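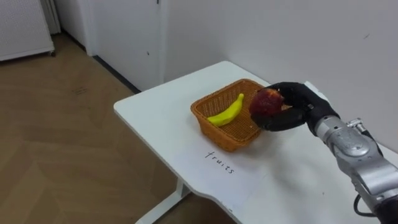

Attachment 1: table top with the word "fruits", basket with banana, apple at the right rim

Ticket 327
Subject: Marker writing not coming off white table
Opened by: Zoriana Koval, Nildale activity room
Product: Zeltton rectangular table, white top
Supplier: Echeverri, Dodham branch
Opened: June 2026
Status: Closed

Description of problem

We use the white tables for sorting activities and write the category names straight on the top, next to the basket each group goes in. It has worked well on the other tables. On this one the writing stays. The word "fruits" in front of the wicker basket was written with a thin dark marker and I can't get it off with a dry cloth. There are also faint gray marks and smudges on the top, mostly to the right of the word. I think those are left over from earlier labels but I can't say for certain.

I need to know whether the top is damaged, and what I can use on it without making it worse. The table gets used most mornings.

Already tried: dry microfiber cloth, the felt eraser from the whiteboard, paper towel with plain water. The water made the letters a little lighter on the test corner and did nothing to the gray marks.

Reply from support

Thank you for the photo. Before you try anything stronger, please send:

- what is printed on the barrel of the marker
- how long the writing has been on the table
- whether the surface feels rough where the gray marks are
- what the table is normally cleaned with

Please don't use a scouring pad, melamine sponge or powder cleaner in the meantime. Those can dull the finish, and a dull patch holds ink.

Reply from Zoriana Koval

Marker: I found two in the drawer and they look nearly the same. One says dry erase. The other says permanent. I don't know which one was used for this word. The thin tip makes me think it was the permanent one.

Time on the table: 2 days. I had left it on purpose so we could pick up the sorting where we stopped.

Surface: smooth when I run a fingernail over it, same as the rest of the top.

Cleaning: an all-purpose spray, wiped with whatever cloth is there. It leaves a slight film if you don't go over it again.

Also, can I put the basket back on the table after cleaning, or does it need to stay empty for a while? The basket is wicker and I don't want cleaner soaking into the bottom of it.

Reply from support

If it feels smooth, the top is probably fine. Steps, in this order:

1. Take the basket and the fruit off the table.
2. Wash the whole top with warm water and a drop of dish soap. Rinse with a clean cloth and dry it. This is for the spray film.
3. Dampen a white cotton cloth with rubbing alcohol. Test it on the underside edge first.
4. Lay the damp cloth on one letter for 30 seconds, then wipe toward the middle of the letter. Turn to a clean part of the cloth each time.
5. Do the gray marks last, same method, with a fresh cloth.
6. Rinse again with water and dry.

Keep the window open and do it when the room is not in use. The basket can go back once the top is dry to the touch.

Reply from Zoriana Koval

Done. Test edge was fine, no change in color or shine.

The "f" and the "r" came off on the first pass. The rest took three. There was a shadow left where the "s" had been, so I did that one again and now I can only find it if I put my head down level with the table. The gray marks mostly went. Two small ones are still there and didn't move with alcohol, so those may be scuffs. I'm leaving them.

Tried both markers on the test corner afterward. Dry erase wiped off with the cloth after an hour. Permanent did not -- same result as the original problem. The permanent one is now out of the drawer.

Reply from support

Good to hear. The top isn't made as a writing surface, so even dry erase should be wiped the same day. For labels that need to stay up longer, a folded card in front of the basket would be easier on the finish. If the two remaining marks get darker, reply to this ticket and it will reopen.

Reply from Zoriana Koval

Cards are fine. I've cut some for fruits and vegetables already. You can close this.

Resolution: Ink removed with rubbing alcohol. Surface not damaged. No replacement part sent.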